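Stirkitz Household Workshop
Notes and Tips from the Open Day, 13th April

The Stirkitz Household Workshop thanks all visitors who attended the open day on kitchen and workshop automation. The following guidance was prepared by Orysia Vasylenko and Ifor Humphreys from the demonstrations and the questions raised during them.

Choosing a place for the arm

A robot arm should stand on a solid base that does not rock when pushed by hand. Check the floor with a level before the pedestal is set down. Bolts at the foot of the arm are to be tightened in opposite pairs, then checked again after one week of use.

Allow for the full reach of the arm in every direction. Pictures, shelves and door swings are often forgotten at the planning stage. In the simulated room used for the Lerketti demonstration, the arm is mounted on a black block, with a marble wall and a framed picture behind it and a door off to one side. 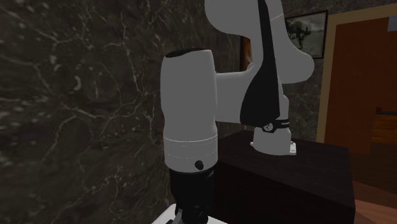 Cleaning the housing

Switch the arm off and disconnect it before cleaning. Wipe white shells with a soft cloth dampened in water and a little dish soap. Do not spray any liquid directly at a seam or joint. Glossy black panels show fingerprints and should be finished with a dry microfiber cloth.

Stone walls and counters

Marble is marked by vinegar, lemon juice and most bathroom cleaners. Use a neutral soap, rinse, and dry at once. Mr. Humphreys recommends testing any new product on a hidden corner and leaving it overnight.

Working near the gripper

Keep hands clear while the arm is powered. Long sleeves should be rolled and loose cords tied back. Knives and glassware are not suitable for a first trial; a folded dish towel or a plastic cup is preferred.

Further sessions

The next open day will be held in November. Groups are limited to four persons for each demonstration. Requests for the printed tip sheet, No. 981, may be addressed to Mared Llewellyn at the Stirkitz front desk.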